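Anju Rana had 80 cents left on her transit card and a bag of groceries on each arm when the rain started in Lestham last September. She had missed the bus by a minute and the next one was due at 8 p.m.

"I sat down on the bench and cried a little," she says. "My mother was in the hospital and I hadn't slept."

A man waiting there gave her his umbrella. Then he walked to the corner, came back with two cups of tea and sat with her until the bus came. He paid her fare, too.

"He asked what my mother liked to eat," Rana says. "We talked about soup for most of an hour."

He got on a different bus and she never learned his name. The umbrella was green, with a wooden handle and one bent rib. Rana kept it by her door for months, then wrote a short note about that evening and taped it up inside the bus shelter.

The note stayed up for most of the winter. People began adding to it, first in the margins and then on paper of their own. One woman wrote that a stranger had carried her stroller up the station stairs.

Rana's mother came home in time for the holidays and is doing well. She has read all the notes.

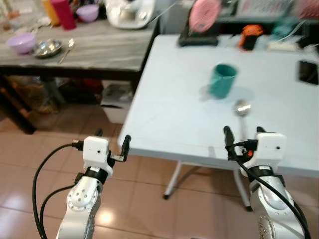 Spyros Rallis remembers reading the first one on his way to work and says he missed his own bus doing it. He has since left an umbrella at the shelter, and it was gone by the next morning.

"Good," Rana says. "Somebody needed it."

She still takes the same bus, and she still carries the green umbrella in case he is on it.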